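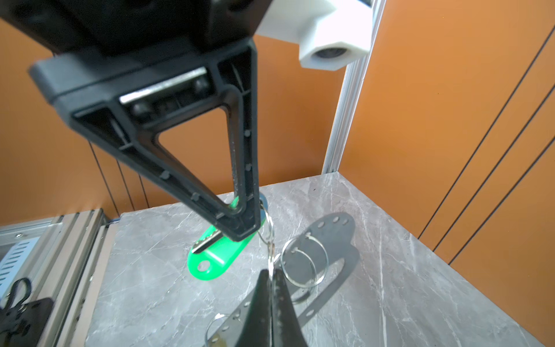
Home Threads Replies Archive Search

Every August our street empties and I become responsible for it. I didn't apply. I mentioned once, over a wall in Trirkham in 2-for-1 hanging basket season, that we don't go away in the summer. A thread on what I have learnt from looking after other people's houses.

First, the scale of it. Last August I had eight households on the go. Three with cats, one with a tortoise, one with tomatoes, and the rest with what they called "just the post" and which was never just the post.

The asking always goes the same way. They admire something in your garden. They say they're off to Drornholm for a fortnight. They look sad about Drornholm. Then there's a silence, and you hear your own voice saying "do you want me to pop in?"

I like to think I could sit that silence out. I've never lasted longer than it takes a wood pigeon to do one full go of its song.

Then you get the handover visit, where you are walked round the house by someone who has lived there eighteen years and can no longer see it. "The back door's fine." The back door is not fine. You have to lift it, lean, and swear at it in a particular tone.

Nothing in a normal house works normally. Loos need a second push. A light switch in the hall does the landing in the house opposite, as far as I can tell. The stopcock is "behind the thing".

Notes. I've got strong views on notes. The best one I ever had was on the back of an envelope and said CAT EATS AT 7 AND LIES ABOUT IT. Everything I needed.

The worst ran to eleven typed pages with a contents list. Page four was the history of the boiler. I got quite into the history of the boiler, and forgot to feed the fish until teatime. (Fish fine.)

People also leave you rules about food. "Help yourself to anything in the fridge!" In the fridge: half a lemon, mint sauce, a tub of hummus with the lid bulging.

Cats, then. A cat whose owners are away goes through three moods. For two days it believes you have murdered them. Then it believes you ARE them, but cheaper. By the second week it's on your lap and you're wondering about the legal position.

The ginger at number 66 skips all that and goes straight for the ankles. I've fed that cat every summer since it was small enough to fit in a wellington and it has never once shown that it knows me.

It does know the cupboard. It knows the cupboard very well.

The tortoise is easier. You put the lettuce down, you go away, you come back and there's less lettuce. I did once lose him for an afternoon. He'd gone under the rhubarb. I had already started drafting the message, and I'd got as far as "So, good news about the weather here".

Plants. Everyone overstates what their plants need and understates how many they've got. "A few pots on the patio" took me 40 minutes with a can that leaked into my left shoe.

One couple had bought a Komen, a self-watering trough thing, so I "wouldn't have to do anything". It had to be filled every day from a jug. I have a name for a thing you fill every day from a jug.

Tomatoes ripen the hour the owners' plane leaves the ground. You're told to eat them, so you do, and by day nine you've got mouth ulcers and you're leaving bags on the doorsteps of people who are also away, whose houses you are also looking after. So you collect the bags again the next morning.

Greenhouse advice for beginners: open it before breakfast, shut it before bed, and don't look at the cucumbers between times. If you look they know.
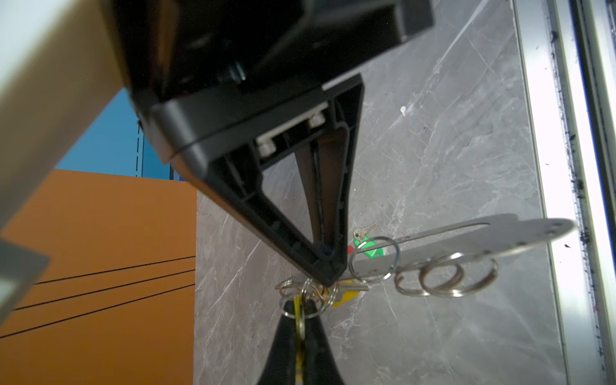
Bins are the serious end of the job. Any fool can keep a fern alive. Putting out eight households' bins, in the right colour, on the right week, is a proper administrative post and ought to come with a pension.

Ours alternate. Garden waste is on its own secret cycle, following the moon I think. The night before, I go up and down the road in the dusk dragging wheelie bins like a very slow chariot race with one entrant.

A man walking his dog asked if I worked for the council. I said no. He told me about a pothole anyway.

Post. You'll think you won't look. You won't open anything, obviously. But you do have to pick it up, and you do have eyes, and I now know who on our road gets the catalogue for elasticated trousers and who has been sent the same final reminder from a dentist three times running.

I take it all to my grave. Apart from the trousers, which look very comfortable, and I've asked for the catalogue myself.

Parcels are worse, as the delivery drivers have worked me out. They don't even try the proper door any more. I've signed for a paddling pool, a saxophone stand and a mattress. The mattress was in our hall for nine days. We got used to edging round it. I slightly missed it.

Alarms. Please, if you're handing your house over to somebody, let them practise the alarm while you're standing there. I've got a good memory for numbers until something starts beeping at me, and then the only number I can remember is the 464, which is the bus.

I typed it in. It isn't anyone's code. I know that for certain now, and so does the whole of the close behind.

Other people's houses have their own noises too. At home I can sleep through anything. In a neighbour's kitchen at seven in the evening, a fridge shudders and I'm behind the door with a colander.

And you do behave oddly in an empty house. You creep. You say "only me!" to nobody. You wipe your feet for much longer than you'd wipe them if they were in. I've apologised to a coat stand.

Have I ever sat down in someone's nicer chair, in someone's nicer conservatory, and read their nicer newspaper supplement for an hour while telling my other half it was a two-cat evening? I couldn't possibly say. It's a wicker one with a footstool.

Someone always comes home early. It'll be the evening you've gone round in pyjama bottoms. They come up the drive tired and sunburnt, and there you are at the sink, holding their sieve.

Sieve was for the pond, before anyone asks.

Payment. No money changes hands, which is correct, but there is a scale. One week of post: a fridge magnet. One week of cats: biscuits from a tin with a lighthouse on. Anything with an injection or a pill wrapped in ham: wine, and not the airport kind.

We've got 11 lighthouse tins. Drornholm seems to have one lighthouse and to have thought of nothing else. Two years ago someone brought back fudge in a plain box and I nearly wept.

The pill in ham, by the way. The cat eats the ham. You find the pill on Thursday, in your cardigan.

The grandest thank you was dinner at Hầu, the Vietnamese place by the station, after the summer of the burst pipe. I had summer rolls and a pudding with beans in it and I'd have mopped a second kitchen for the same again.

The burst pipe, since people keep asking in the replies: it was under the sink, it was a Saturday, and this is where I found out that the stopcock was behind a different thing. I sent 143 messages that day, mostly photos of cupboards with "is it in here??" underneath. They were up a mountain with one bar of signal. The reply that got through was a thumbs up to the wrong cupboard.

Nothing valuable was lost. One bag of flour, which I mention only for the texture.

Things I'd ask of anyone leaving me their house, then. Tell me where the stopcock is and go and look at it yourself before you tell me. Tell me which plant you'd save in a fire. I'm going to lose one, so let's agree now that it isn't that.

Leave a torch. Leave a mug out too, one you don't mind about. I know you said use any mug but I can see some of them were a wedding present.

Don't ring from the beach to ask if everything's all right. If it wasn't I'd have sent you a picture of a cupboard.

And if I say your cat's been "a real character", she's been sick in the airing cupboard and I've dealt with it, and neither of us needs to go into it any further.

We did try going away ourselves, a couple of years back. Four nights. I asked next door if they'd mind the pots and the bins. Lovely people, very willing. I left them a short note.

It was seven pages. I'd put the boiler in. You do need to know about the boiler.

Came back and they'd killed the basil and put the wrong bin out, and I said oh, don't be silly, it's just so nice to be able to leave it with someone. I gave them biscuits. They were in a lighthouse tin. I'm fairly sure it was one of theirs.

Anyway, it's February and I've already been told how well my snowdrops are doing, twice, by people who've never looked at a snowdrop in their lives — so that's the second half of July gone.

Edit for those asking: no, I won't do snakes. I was asked. It was described to me as "basically a draught excluder".

Last updated: February

Contact | Copyright the author | Back to top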